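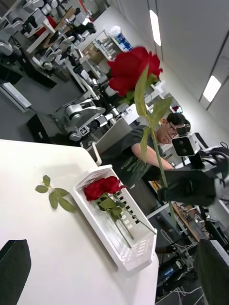
November 11, 2021

Today I finally canceled my subscription to Zalden. I played it since April of last year, nearly every evening, and I want to write down why I stopped while I still remember it well.

The game itself is good. The world is big, the fights are fair, and the music in the harbor city still makes me want to stay there and do nothing. But in the last update they added a second currency, called Cikby coins, and now almost every door in the game asks for them. The new horse costs 3,000. From daily quests you receive 17 per day, if you finish all of them. I did the calculation on paper and then I did it again, hoping that I made a mistake.
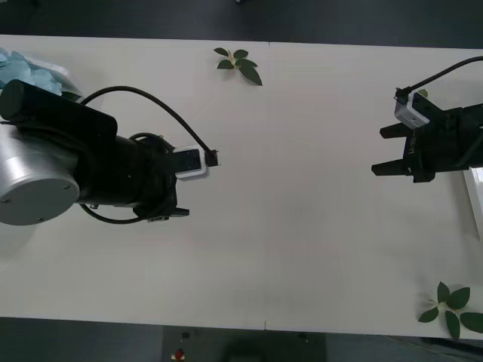
The white table, from above.

I would accept this in a free game. In a free game I know what I agree to. In Zalden I pay every month, and then the shop opens in my face each time I log in. Our guild wrote a long post on the forum. The answer from the developer was polite and had no content – they thank us for our passion.

The guild had 21 active players in summer. Last night we were four for the raid, so we went fishing and talked about which game we should try next. Two of them want Floswood, a small game from a studio named Tanabe. You buy it one time and that is all. The servers are small, with only 255 places on each, 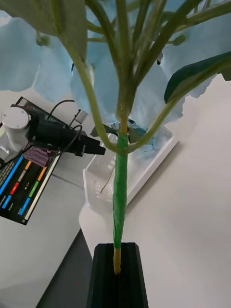 and people say you must wait in the evening to enter. I don't mind to wait. In Zalden I waited also, and I paid for it.

I downloaded Floswood after dinner and made a character. It took me one hour, because I can never decide about the hair.

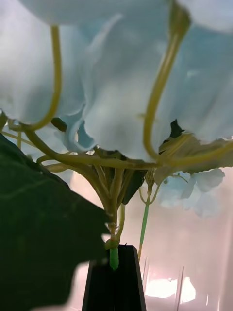 The first quest was to find an herb for an old woman in the forest. My character is very small, and the camera stays low behind her, so I saw mostly stalks. Big pale leaves with wavy edges, seen from directly beneath, with yellow-green stems going up into them: the forest felt a little like that to me. I got lost two times and did not find the herb. I liked it.

Tomorrow I must tell the guild leader that I will not renew. I have prepared the message already, but it sounds too serious, as if somebody died. I will write it again in the morning, shorter.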